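The job that taught me to like robots

I used to stack boxes at Ganlow, and my wrists still remember it. So when the company started bringing in robot arms, I expected to be angry. Then I came back in February to work on the teaching side, and I have rarely been so happy to be wrong!

What won me over is where the skill comes from. A person takes a gripper in each hand and does the job, again and again, and the machine learns from those hands. The people best at this are the old packers. They know how much squeeze a soft carton can take, and now they get asked about it. 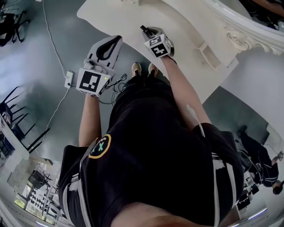

7 min read

You stand for most of a shift with a gripper in each fist and cables near your shoes, and your forearms get tired (mine did, by 10 every morning). It is real work, and I think it should be paid as skilled work. Ganlow moved 52 of us up a pay grade, and I'd love to see Buvow and the other warehouses on our road do the same.

I do worry about the packers who didn't want to switch. Some took jobs elsewhere, and a cheerful essay won't fix that for them. A company that saves money on lifting should spend a good part of it on training, with the hours on the clock.

Still, I go home with energy left over. I talk to the people beside me all day, which the old line was too loud for, and we argue about the right way to pick up a bag of rice. I want more workplaces to have that argument.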